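**Prulus** is a small two-finger gripper arm that I build at home, with a practice room in software to match. The name covers both halves, the arm on my bench and the simulated one on my computer. I started it in April with Kimie Sakamoto, who had a bench at the Breldale shared workshop and more patience for wiring than I'll ever have.

## Build

The first version, Seok, was a mess (I still love it!). It had one motor, a printed wrist and 47 screws, and it dropped everything smoother than a sponge. The current version uses 2 motors and a stiffer wrist, and the whole thing cost me a little over 200 dollars - most of that went on motors I burned out myself.

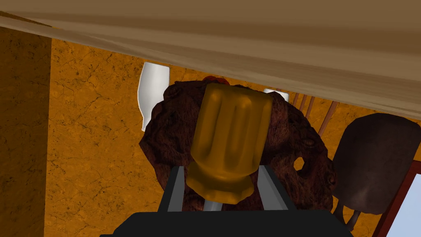

Grip control is the part I've spent the most evenings on. Prulus closes until the motor current climbs, backs off a hair, then holds. Fluted shapes are great for tuning this, and the translucent amber piece between the fingers has grooves running down its side, so a small change in finger angle means a different contact. I also like clutter behind the target, and that big lumpy brown thing does the job nicely.

## Software

The control code is called Cekow. It's one file, 321 lines long, and it talks to the real arm and the simulated one the same way. Kimie wrote the serial part. Wrist rotation still drifts on long runs.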